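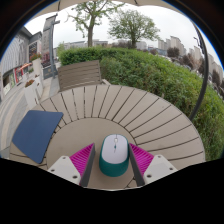
Workshop and desk tips, 1 June 2019

Quick ones this time, no time to tidy them up. Mostly for anyone whose workplace has just gone over to machines for the fetching and packing, because that's us now. Drultach, small parts, packing end. The Condori line went in over February and I've been scribbling things on the back of job sheets ever since.

Labels first. Old label stock was fine for people. Not fine for the machine - it wants them flat and square. Wipe the box lid with a dry cloth, label on, thumb from the middle outwards. Don't stretch the tape over the label, it glares under the lights and the reader spits it out.

Keep your own bench. They'll want to take it. When the arm does the picking, somebody still sorts what it drops or refuses, and you can't do that on your knees by the charging bay. We kept 2 benches and could do with another.

Reject bin. Put it on the side you turn to anyway. Sounds daft, saves your back. Line it with old carpet, pile side up, so bits don't bounce out.

Stools. We used to walk all shift and now we mostly stand and watch a screen, and everybody's feet hurt more than when we were walking. Rubber mat, thick one, and swap ends at break. Ask for the stools in writing. Took us three goes.

Grabber pads. The rubbery bits on the fingers go shiny with cardboard dust and then everything slips. Warm water, drop of washing up liquid, old toothbrush along the ridges, rinse, air dry overnight. No solvents, no polish, no talc (someone tried talc). Machine off and locked out before you put a hand anywhere near, even if its only for a second. Have a second set so one's always dry.

Now paperwork. Half my job is forms now, exceptions they call them. Part number, what it did, what it should of done. I type them up away from the line whenever I can, you can't hear yourself think in there. A few things I've learnt from working outdoors:

- Slatted tables are murder for a mouse. It catches on every gap. Use a mat, or if the table has a smooth bit in the middle, use that.
- Dark mat beats a pale shiny one outside, for my mouse anyway. Try yours.
- Brolly up even when it's cloudy. White sky is worse on a screen than you'd think.
- Bulldog clip on the mat if there's wind.
- Spare battery in your coat, not in your locker. 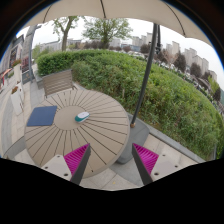 Mouse and navy pad on the round slatted table, under the brolly.

Cleaning a mouse after a shift in the dust: cotton bud, barely damp, round the wheel and over the little window underneath. Pick the fluff out with a wooden toothpick, not a pin. Five minutes.

Log book. Paper. I know there's a dashboard. Elvira Villca on the early shift started ours, a plain exercise book on a string, and it's the only reason we knew the Tirken trays were jamming and the others weren't. More than 456 stops written down so far. Date, tray, what you did to clear it. Don't write an essay.

Handover. 9 minutes, both shifts at the machine, not in the office. Used to be we just nodded at each other.

Training. If they offer it, go, even the boring morning. 3 of us did the Clestov course and we're the ones who get asked before anything is changed. The ones who didn't get told after. Not fair but there it is.

Talking to new starters - let them pack a box by hand first, a whole one, start to finish. Otherwise they don't know what a good box looks like and they'll pass anything the belt gives them.

Ear plugs: the foam ones, roll thin, pull ear up and back, hold till they swell. Bin them at the end of teh day.

More on tape guns next time, and getting glue off a screen.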